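Jirnley Counter Arm, home rental plan
Reviewed after a May trial
Verdict: 2 out of 5

Jirnley wants you to rent a robot arm for your kitchen. The company used to sell to small canteens and has now decided that ordinary households are ready, and for 111 pounds a month it will send you an arm, a base and access to its library of jobs. There's a minimum term of three months, which the sign-up page mentions well after it has asked for your card.

I should say where I'm coming from. I tested the Wendeck Sous two years ago and thought it was a very dear way to stir a pan. The Lulladside unit that followed was better made and even slower. So I came to this one with low hopes and a tape measure.

Setting up took me 37 minutes, most of it spent on the levelling screen. The app asks you to nudge the arm to each corner of your work area, confirm, then do the whole lot again if it doesn't like the result. It didn't like the result. The instructions were plainly translated in a hurry, and the diagram for the base shows a fitting that my base doesn't have. Support answered by the next morning and told me to ignore it.

The library is where the money is meant to go. Jirnley lists jobs under Tidy, Fetch and Prep, and Prep is the thinnest of them by a long way. Most of what's there is moving things from one spot to another. You pick a job, tell the app where things are kept, and it works out a route. 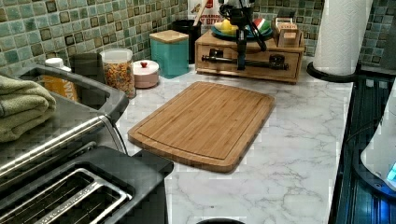

Reach is the first real problem. The sales page talks about "your whole worktop", and that may be true if your worktop is the size of a tea tray. Anything pushed to the back is hit and miss, and a tall jar standing in front of a short one confuses it badly. By the second week I was arranging my kitchen to suit the arm, and at that point I'd like to know who is renting whom.

Then there's the gripping. Boxes and square tins are fine. Round fruit it will take if you let it have a few goes. Soft things are a mess: I gave it a ripe banana and got back something for the blender. Cloths it picks up well enough and then has no idea what to do with. It won't touch knives, and I have no complaint about that.

Noise is low, I'll grant them. You can hold a conversation over it. The emergency stop works every time I hit it, and I hit it a lot. The joints wipe clean with a damp cloth, though crumbs find their way into the base and the only way to get them out is to tip the thing up, with all the relevelling that follows.

What bothers me most is the price after the trial. New jobs come in packs, charged on top of the rental, and the packs overlap. I bought the one called Breakfast and found that half of it was already in Tidy under other names. Jirnley says this is being sorted out. It said the same when I asked about the missing fitting.

If you're set on having an arm at home, the Hubáček bench model is the one I'd look at first. It's uglier and you have to teach it everything yourself, but you pay once and it's yours. The Jirnley goes back in its box on the last day of the term. Keep the box, by the way, as they charge for a new one.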